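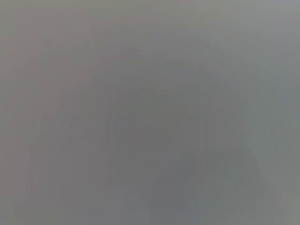 Florencia Salinas asked if I had already put any oil or polish on the table, and said to please stop if I had, until we know what kind of mark it is. I had not. I only used a cloth with water, two times.

Ticket 740, Lestadwood table top, gray finish
Last updated: August 15, 2020

Problem
The table has a mark that is darker than the rest of the top. It is round, more or less, and it has no clear edge, it becomes lighter little by little. I don't know when it came. We eat at this table every day and we also put the rice pot on it, always with a cork mat under. The mat is smaller than the pot, so maybe this is the mistake.

What I tried
1. Wiped with a damp cloth, then a dry one. No change.
2. Warm water with one drop of dish soap, small circles, then dried well. The mark looked weaker in the evening, but in the morning it was the same again.
3. Left the table with nothing on it for 7 days, with the window open. I think the mark is a little lighter now. My husband says it is not.

With my finger I cannot feel any difference between the mark and the rest.

Reply from Galtville store
If the surface is smooth, the finish is probably not broken and the moisture is under it. Please do not sand. Lay a clean cotton towel over the mark and pass a warm iron, no steam, for a few seconds only. Lift and look each time. Stop if the towel sticks.

My answer
I did this on Thursday evening with the iron on the lowest setting. The towel did not stick. After the third pass the outside part of the mark was hard to find, but the middle stayed. I did not want to continue because the wood was getting quite warm.

I have also the Stikudik felt pads under two vases on the same table and there is no mark in those places, so I will buy the bigger one for the pot.

Open questions
- Can I repeat the iron next week, or is it better to wait more?
- If the top must be changed, is the price still 188 as on the paper from the store, and is delivery included?

Status: waiting for customer service.

Related tickets
Herrera bench, white spots after cleaning
Gray finish, which cloth to use
Table leg loose after moving
Felt pads leave glue on the floor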